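Stirkora twin-arm dismantling cell: what to ask before you buy
Last updated 4th March
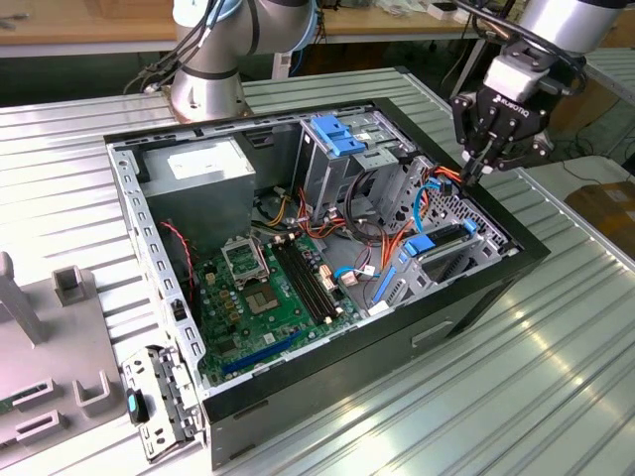
Collomia lists the Stirkora as a full cell for stripping old office PCs: two arms, table, fixtures, software and 5 days of training. The price is on request, which never fills me with confidence. Rudd will lease you one over 54 months. Read that lease slowly.

The brochure talks a lot about screws. Screws are easy. Ask about cables, clips and drive cages, and ask to see it done on your own machines with the dust still in them. Tia Mottram at our Trasolitz site sent over seven mixed towers and asked for a time on each. She got a single average back, and no word on how many needed a hand from the operator.

Budget for the following, none of it in the basic quote:

Spare gripper fingers
Fixtures for each case shape you take in
Guarding and a risk assessment
Someone to open the side panels, unless Collomia puts in writing that the cell does it

The warranty is five years on the arms and one on everything else. Carmela Mateos in purchasing is still waiting for a parts price list. We won't order without it.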